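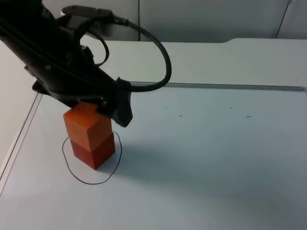
Gramitura Issues Free Repair for Drollell Tabletop Arms After Gripper Fault

Owners asked to stop unattended runs until the wrist cable has been checked

January 2021

Gramitura is asking everyone who owns a Drollell tabletop robot arm to set aside a few minutes for an inspection of the cable that runs to the wrist. We have found a fault in some of these arms that can make the gripper open when it has been told to stay closed, and we would like to get every affected arm put right as quickly as we can, at no cost to the people who bought them.

The trouble first came to us from a customer whose students were running a block stacking exercise, the same one many of you use in the first week with a new arm. The gripper let go of a block partway through a lift and the block fell onto the table. No one was hurt, and we are very glad of that, but the students did exactly the right thing in writing down what they had seen and sending it to us along with the log from the controller (thank you, all of you, for the wonderfully thorough notes!). We have since received 2 further reports that match the first.

Our service team, led by Normand Cormier, set up an arm on the test bench and had it stack cubes over and over with the same program. The gripper opened without a command on cycle 292. When the team took the wrist connector apart they found that the locking tab inside had not been pressed fully home during assembly, so that the plug could work itself back by a very small amount as the arm swung from side to side. Once it has moved far enough, the signal to the gripper drops out for a moment, and on the current software a dropped signal is treated as an instruction to open.

So there are really two things to mend, and we are mending both of them. The connector will be replaced with one that has a screw collar, supplied to us by Petrenko, and the software will be changed so that a lost signal makes the gripper hold its position and the arm come to a stop. Valentin Wieser, who looks after the Drollell software, wrote the change over the holidays and has been running it on our own arms ever since.

"I would much rather have an arm that stops and waits for a person to come and look at it," said Wieser. "We made the choice to open on a lost signal early on, when we were worried about fingers getting pinched, and there was good sense in that at the time. The arm still has its hand release, and anyone can free the gripper with it, so we feel comfortable making the switch."

The fault affects 145 arms, all of them from a single assembly run. Of these, 68 have already been repaired by our own staff or by our service partner, Grandex, and are back at work. The remaining owners are being contacted by phone and by letter. If your arm has the letter R at the end of its serial number, on the plate under the base, it belongs to the affected run, whether or not you have heard from us yet.

Until the repair has been made, please do the following:

Stay with the arm whenever it is powered and moving.
Keep hands and faces away from the space under the gripper.
Lift only light, soft or unbreakable objects, and leave glass, liquids and sharp tools out of your programs altogether.
Switch the arm off before touching the wrist cable, and please don't try to tape or glue the plug in place.

The new connector comes in a small kit with a printed guide, and most owners should be able to fit it with the hex key that came with the arm. Anyone who would feel happier having us do it is very welcome to send the arm back, and we will pay the shipping in both directions. Kits are going out now, and we expect the last of them to be in the mail before the end of February. The software update can be installed from the Drollell menu under Maintenance, and it should be put on every arm, including those outside the affected run.

"People trust us with their classrooms and their workshops, and I'm sorry that we let a bad connector through," said Cormier. "We now pull on every wrist plug by hand before an arm is boxed, and again after its test run. If something about your arm seems odd to you, even something small, please call us and tell us about it. We like those calls."

Owners can reach the Gramitura service desk through the contact page on our website or at the phone number printed inside the lid of the arm's carrying case. Please have your serial number handy when you call.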